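About Podstead

Podstead is a small book review site for teenagers and the grown-ups who pick out books with them. Sulastri Latuheru and Kaan Aksoy started it 16 years ago as a stapled newsletter for one middle school library, and it has been growing (a bit untidily, we admit!) ever since.

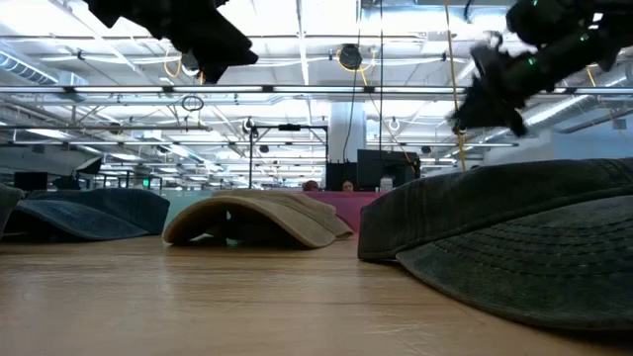 Our reviewers are readers first, and most of them were under 18 when they wrote their first piece for us. They tell you whether the characters feel real and whether the ending was worth staying up for, and they're allowed to disagree with each other, loudly if they like. Clothes come up more than you'd think, and a tan khaki cap or a faded denim one can place a character in a time and town faster than a page of slang.

Nadhirah Hartono looks after new reviewers, and Teguh Sitompul reads every letter that comes in, even the very long ones. We post more than 20 reviews each month, with a big catch-up in January. Do write to us, we love hearing what you're reading!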